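CS Teaching Forum > Intro Courses > Autograding and assessment

Thread: Hidden tests in the intro course, yes or no

loopvariant
We are moving CS1 to Pleren for autograding in August. The department has to choose a default for test visibility before the course shell is copied. Options are all tests visible, all hidden, or a split. Enrollment is 396 across 3 lecture sections, Python, weekly assignments. I would like to hear from people who have run either setup for more than one term. Please include your resubmission policy, as the two settings interact.

hayala
We run a split. Input and output for the visible cases are printed in the handout, and the hidden cases cover boundaries: empty list, single element, negative values. Resubmission is unlimited until the deadline. Office hour traffic is mostly "passes locally, fails hidden 4." We handle that by giving each hidden test a descriptive name. The student sees "empty list" and a fail mark, without the data.
Heriberto Ayala

mod7
Descriptive names leak the test. If the name is "empty list," you have told them to add an if statement for the empty list. They will add it and nothing has been learned about finding edge cases.

hayala
They have learned that the empty list is an edge case. In week 3 that is the objective. We drop the names after the midterm.

tabs_to_four
All visible here, one section, 154 students. We had hidden tests for 2 terms and dropped them. The complaint rate was high and the score distribution did not move. What we did see with all visible was hardcoding, where a function returns the expected values by lookup. A second run with randomized inputs after the deadline catches it. You need a reference solution that is known to be correct, and ours was wrong once.
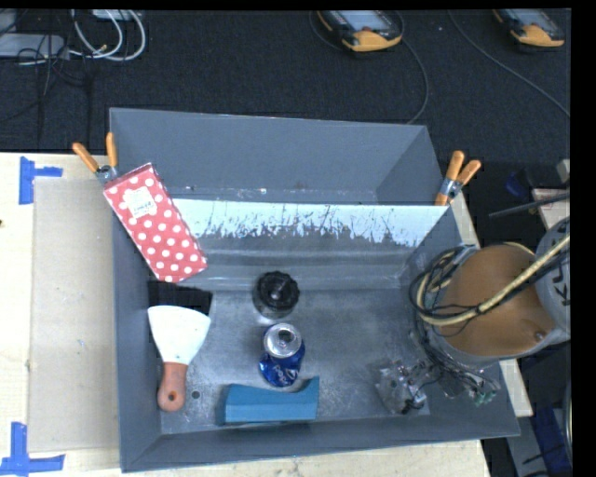
The randomized run takes a few minutes per assignment on the old lab server. I generate inputs from a fixed seed per assignment so that a regrade gives the same result. If you leave the seed out, budget time for appeals.

loopvariant
Does Pleren support a post-deadline run natively, or is that a script of yours?

tabs_to_four
Script. We are on Dosero, so I can't speak for Pleren. In Dosero you export the final submissions as a zip, run whatever you want, and import a CSV of adjustments. The import matches on student ID and drops leading zeros without a warning. Quote the column.

mod7
A post-deadline run is a hidden test. You moved it to a place where the student gets no feedback from it at all.

tabs_to_four
The handout states that it happens and what it checks. A student who wrote a general solution loses no points.

mod7
A student who wrote a general solution with one bug does.

tabs_to_four
Correct. We cap the deduction at one letter grade step for that reason. I don't claim it is clean.

a_londono
Different approach: students submit their own tests first. The tests run against a set of broken implementations, and the score is how many they catch. The code submission opens afterward. It answers mod7's objection, at the cost of writing the broken implementations. Budget an afternoon per assignment the first time. We limit code submissions to one per hour, which cut the guess and resubmit pattern noticeably.
Aníbal Londoño

hayala
One per hour is hard on students with jobs who sit down at 10 pm. We tried a similar limit and went back.

a_londono
Fair. We allow a few tokens that bypass the wait. Most go unused.

loopvariant
Thanks, all. I will propose the split with named hidden tests through the midterm, and a trial of the test-first format on two late assignments. The meeting is Tuesday. If anyone has the Pleren setting for per-test visibility documented somewhere, please post it. The admin guide only covers it per assignment.

hayala
It is under the rubric editor, not the test editor. Expand the row and there is a visibility dropdown. It resets to visible when you duplicate the course, so check after copying.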